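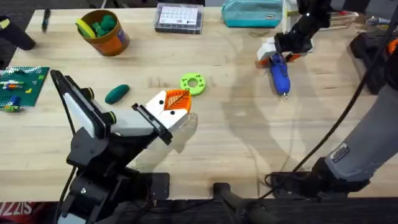 Chapter 7
Seeing Robots at Work

Every spring the Gotholm plant opens its doors for one day. On its last open day in April, 1,389 people came through, most of them families from the town of Breathnach and students on school trips. Many had read about robots. Few had stood next to one while it was running.

A visit teaches things that a diagram leaves out. Visitors hear the motors change pitch when an arm slows down. They notice how much of the floor is taken up by cables, stands and fences, and how long an arm may wait between two moves. They also learn that a robot is only one part of a work cell. The gripper, the table, the lighting and the people who set out the parts all affect the result.

The Gotholm tour has 41 stops and takes most of a morning. It starts in the Resar hall, where single arms load machines, and ends in the Gornard room, where two arms share one table. Sharing a table is harder than it looks. Each arm has its own reach, and the two reaches overlap. In the overlap, the control program has to decide which arm moves first and how close the other may come.

In this chapter you will follow the tour from start to finish. Section 7.1 covers safety rules for visitors — where to stand, what the floor markings mean and who may press the stop button. Section 7.2 compares types of grippers. Section 7.3 looks at two-arm work, and Section 7.4 explains how to plan a short demonstration of your own.

Key terms: work cell, reach, gripper, parallel jaw, shared workspace, emergency stop

Before you read
Think of a job at home that takes two hands. Write down what each hand does, and mark the steps where one hand has to wait for the other. Keep your list for Section 7.3.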